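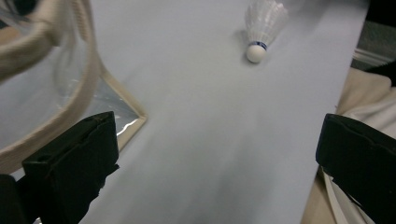 Why does the camera track drift when the gripper is held over a plain white table?

The tracker has very few fixed points to hold on to. A bare table gives it almost nothing, so it picks up corners on whatever has contrast, and the strongest contrast in a close view is usually the gripper's own fingers. They move with the camera, so the tracker reads them as proof that the camera is standing still.

The usual cure is a mask: a black and white picture, the same size as the video, that tells the tracker which pixels to leave alone. What follows is how we make one in Midar at Seststead, how we test it, and what to do about glare and clear plastic once the fingers are out of the way. It assumes you have Midar installed, a recording that has already been imported, and a calibrated lens. If the lens hasn't been calibrated, stop and do that first. A bad calibration looks very much like a bad mask in the plots and you can lose an afternoon to it.

What you need

One recording where the gripper opens and closes fully at least twice
The lens file for that camera
The gripper width log, if your tool writes one
Midar's command line tools on your path

Step 1. Pull out frames for the mask

Don't draw the mask from a single frame. The fingers sit in a different place when they are closed, and a mask drawn with them wide apart will leave both of them exposed as soon as they come together. You want frames from the whole range of travel.

midar frames take_a --spread width --count 200 --out mask_src

The spread option uses the width log to pick frames evenly between fully open and fully closed. Without a log, use --spread time and choose a stretch of the recording where somebody works the trigger slowly. We use 200 frames because it covers the travel well and still runs quickly on a laptop.

Flick through the folder before going on. Throw out any frame where an object is held between the fingers, or it may end up as part of the mask.

Step 2. Build the first mask

midar mask build mask_src --method still --out mask_open.png

The "still" method looks for pixels that stay much the same while the rest of the view changes. It is good at finding the bodies of the fingers, brackets, screw holes and anything else bolted to the camera side. It is poor at the fingertips, which spend less time in any one place. That gap is filled in the next step.

If the result covers a large part of the table as well, your source frames were too alike. A plain surface that fills the middle of every frame looks "still" to the program even when the camera is moving over it. Go back and pick a recording with more turning in it, or add a patterned sheet to the table for the mask recording only. The mask belongs to the camera and the gripper, so it doesn't need to be made on the same table you'll work on later.
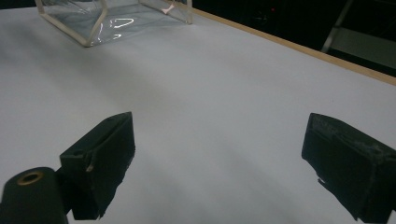

Step 3. Sweep the fingers

The tips need a swept mask, meaning the sum of every place they reach.

midar mask sweep mask_src --seed mask_open.png --grow 3 --out mask_full.png

The grow value adds a border, in pixels. We settled on 3. With none at all, the tracker finds strong corners exactly along the outline of the finger, and those are as harmful as corners on the finger itself. With a very wide border you start to lose good table and background for no gain.

Open the file and look at it. White is kept, black is ignored. You should see two dark shapes coming up from the bottom or the sides and, with most grippers, joining in the middle where the tips meet. Small specks elsewhere can be painted out in any picture editor. Save as PNG. JPEG will put grey fuzz along the edges and Midar will refuse the file.

A swept mask is wasteful when the gripper is open, because it hides the space between the fingers even though you can see straight through to the table. If your work needs that space, build a set of masks by width:

midar mask sweep mask_src --seed mask_open.png --grow 3 --by-width --out masks/

Midar then picks the right mask for each frame from the width log. Only do this if the log and the video share a clock. If they are out by even a few frames, the mask lags behind the fingers whenever they move fast, and the drift comes back in short bursts that are hard to spot.

Step 4. Point the tracker at the mask

The settings live in a Gauthier file, one per rig. Ours looks like this, with the parts that don't matter left out:

rig: bench_left
lens: lens_left.gau
mask: mask_full.png
features_max: 800
features_min: 17
edge_margin: on
reject_glare: soft

features_max is the most corners it will try to keep in one frame. features_min is the number below which it marks the frame as lost. Older guides leave the minimum much lower than ours. We raised it because a handful of points bunched in one corner of the view gives a position that looks fine in the log and is wrong on the table. Better to have the frame marked lost and filled in from the motion sensor.

Step 5. Run it and look at the points

midar track take_a --rig bench_left.gau --show-points

Watch the playback with points drawn on. It's dull, but the plots alone won't tell you where the points are sitting. Check these:

Points on the fingers. There should be none. If there are, the mask is the wrong size or has been flipped.
Points along the far edge of the table. These are good and you want to keep them.
Points on the background. Also good, as long as the background doesn't move. Stands and shelves are fine. Coats and cables are less so.
Points that slide across the table top. These are reflections or soft shadows.

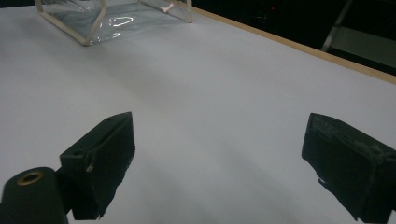

Step 6. Deal with glare and clear plastic

Clear containers cause trouble for a simple reason. A highlight on a curved or creased surface is not fixed to that surface. It shifts as the camera shifts, by an amount that depends on the light, and the tracker treats it as a real corner that happens to be at the wrong depth.

Setting reject_glare to soft drops very bright points that move against their neighbours. Start there. The hard setting drops every point near a bright patch, and on a white table under a strong lamp that can leave you with next to nothing.

The solid edges of a clear container, such as its corners and base, are usually safe to keep. If you find the soft setting is removing those too, turn the lamp down before you touch the software. We have had more good out of moving a lamp than out of any of the glare settings.

Don't mask the container by hand. It moves through the view, so a fixed mask would be wrong in the next frame.

Step 7. Check against a known return

Before recording, rest the gripper in a fixed cradle. Put it back in the same cradle at the end. Then run:

midar check take_a --loop

It compares the first and last positions and prints the gap between them. Run it once with the mask line removed from the Gauthier file and once with it in. The gap should shrink. If both runs give nearly the same gap, the mask probably isn't being loaded, and the most likely cause is a wrong path. Midar reads it from the folder you run the command in, not the folder the Gauthier file is kept in.

Exporting

Drirnix, our planner, expects tracks with lost frames marked and left empty. Midar fills them by default, so add --keep-gaps when you export:

midar export take_a --to drirnix --keep-gaps

When to make a new mask

Make one whenever the fingers are changed, the camera is taken off its mount, or the lens is refocused. Scuffs and chips on the fingers don't matter, as the mask covers them anyway. A new finger pad of a different thickness does. Keep the old mask with the old recordings, under the rig name and the month it was made, so that a take from April can still be run again with the mask it was made for.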